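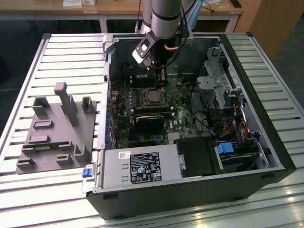 Filham Institute, Robot Software Group
Recruitment Office

Work with us > Vacancies > Research and technical staff

Search vacancies Keyword or reference Go

Robot Software Engineer (Motion Planning and Perception)
Reference 2471
Published February 25, 2020

The Robot Software Group at Filham invites applications for a full-time post on the Cartwright project, which develops software for the robotic disassembly of used desktop computers. The post is based at our Drurnudwood site.

Cartwright works on open computer towers laid on their side, with the arm reaching down into the case. Drive cages, cables and heatsinks leave little room for the gripper, and the layout differs from one model to the next. The successful candidate will be responsible for the planner that finds a safe path to a chosen part and out again, and will share responsibility for the perception software that locates that part.

Duties

Maintain and extend Curkance, the group's in-house planning library, at present nearly 400 source files.
Improve the handling of power wires and data cables, which the present collision model treats as solid blocks.
Develop force-limited control for releasing latches and tabs.
Keep the nightly simulation tests in good order. A full run must finish within 75 minutes.
Write documentation for colleagues who operate the cell.

Requirements

Applicants must hold a degree in computer science, engineering or a related subject, or have equivalent experience. Sound knowledge of C++ and Python is essential, as is practical experience of programming a robot arm. Experience with depth cameras or pose estimation is desirable – training can be given in either.

Terms

The appointment is for three years in the first instance, subject to a probation period ending in November. Requests for reduced hours will be considered, though the post is advertised at 100 per cent.

How to apply

Applications should consist of a curriculum vitae, a covering letter of no more than two pages and the details of two referees. A sample of code may be enclosed – please state clearly which parts are your own work. All papers should be sent to the Recruitment Office at Filham, quoting the reference number.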